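Sotberg Frames and Panels – data card

Version notes: second release, November. The first release had only the Skoltville part and used different folder names. If you have scripts written against it, see the section on paths near the end.

What is in it

Sotberg is a collection of pictures of ordinary household frames and backed boards, handled indoors on hard floors and tabletops. Most of the material is about the backs and edges, the parts that a catalog photo leaves out. There are 246 sequences in total. Of these, 131 come from Skoltville and the rest from Grønli. The two parts have the same layout and can be used separately.

The items are picture frames and flat panels with a wood border. Sizes were not standardized. Glass was left in some frames and taken out of others, and the field "glazing" in the item table says which. Where we did not write it down at the time, the field is blank. Please treat blank as unknown and not as "none".

Materials and surfaces

Each item has an entry for border material, backing material and finish. We used short everyday terms: pine, painted wood, hardboard, card, cloth. Pressed board was hard to sort by eye, so hardboard and MDF share one label, "fiberboard". The same goes for the floor field, where "stone" covers everything with a mineral look, and the color goes in a separate column.

Veined stone is the most difficult background in the set. Thin light lines in the floor can be picked up as edges, and a pale border lying across it is sometimes split into several short pieces by simple line detectors. We kept these sequences in all splits. 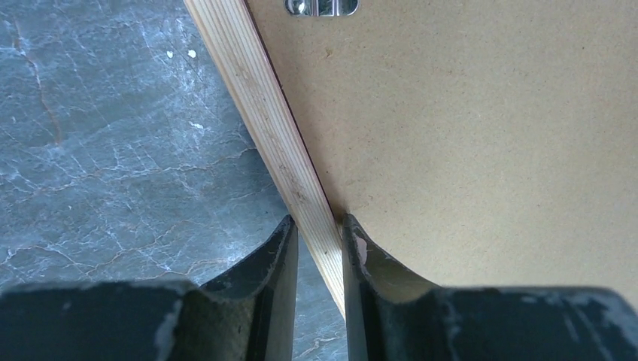 Pine edge and tan backing against gray veined marble.

Labels

Every sequence has three kinds of labels:

items.csv – one row per item, with materials, finish and notes
edges.json – the visible outer edges, drawn as straight segments
seams.json – the line where border meets backing, if it can be seen

Edges were drawn by hand on every tenth picture and filled in between. Seams were drawn only where the line was clear over at least half the visible side. A seam that is only a shadow still counts as a seam. We went back and forth on this and the first release did it the other way, so seam counts from the two releases should not be compared.

Painted borders and colored trim are marked in the finish column and have no outline of their own. On several items there is a thin line of color between the bare wood and the board. 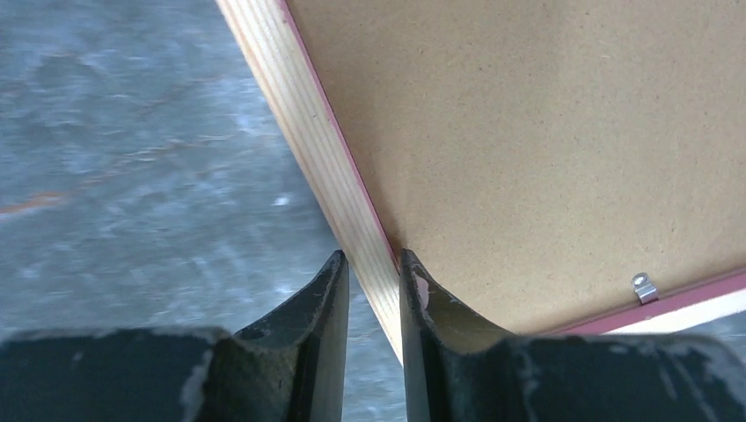
For work that depends on color, be aware that bright light washes out pale wood. White balance was left on automatic in Skoltville and fixed in Grønli. No correction has been applied to either part.

Splits and paths

The test split holds 52 sequences. No item appears in both train and test, but floors and rooms do. If you need a split by room, use the "room" column and make your own.

Paths now start with the site name, then the item number, then the sequence number. Item numbers go up to four digits and start at 1,000 to keep sorting simple. Gaps in the numbering are items we dropped.

Known problems

A few seams in the Grønli part are shifted by several pixels near the corners. Some notes in items.csv are in Norwegian. The finish column mixes "bare" and "unfinished", which mean the same thing.

Conversion scripts are in the Eriveo folder, along with a small viewer for the edge files.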